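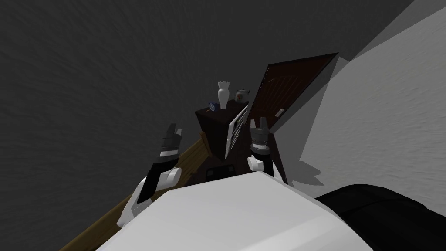 Sabine Reuter reckons I should stop calling it "the barley thing" and say what we're doing, so fine, a thread. We're trying to find out why some barley lines shrug off cyst nematodes and others get hammered by them.

The worms are tiny. They get into the root, settle down and feed, and the plant above just looks a bit sad and yellow. By the time a farmer spots it the soil is full of eggs.

So we crossed two parents - Birndale, an old variety that copes really well, and Heltex, which yields like mad and copes terribly. Then we grew the offspring and scored the roots. 781 lines made it through. My back has not forgiven me.

After filtering we've got 1,474 markers we trust. Four regions look linked to resistance, and one of them is on a chromosome I'd have bet money against. Glad I didn't!
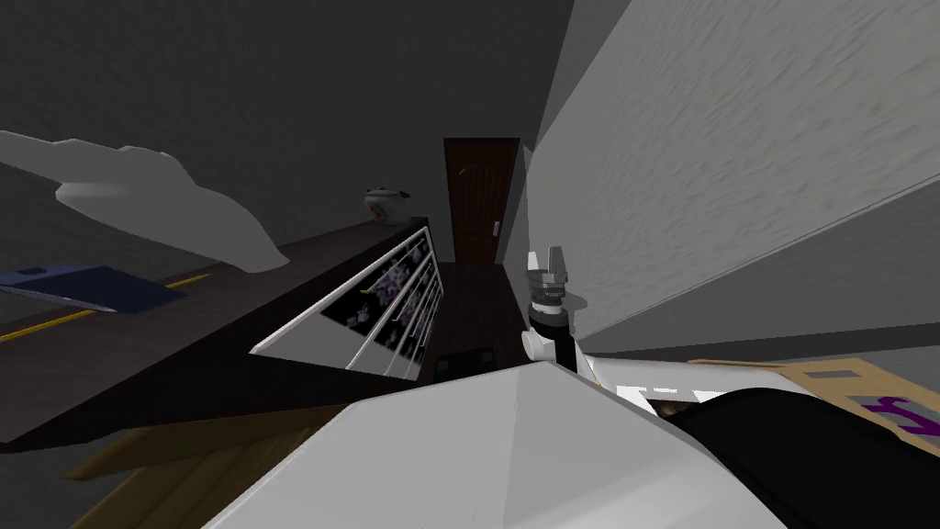 Ferhat Kılıçarslan asks whether the same four regions show up with worms from a different field. Good question, and we don't know yet! Everything so far used the Stadau population. The Bozkurt one is much nastier and we've only just got enough eggs to start.

If resistance holds against both, lovely. If it only works on Stadau worms then we're probably looking at one gene matched to one worm type, and breeders will be less excited (I'll still be excited).

Next lot of seedlings goes in the pots in November. Marker list goes up once I've fixed the column names, which are a disgrace - give me a week or two.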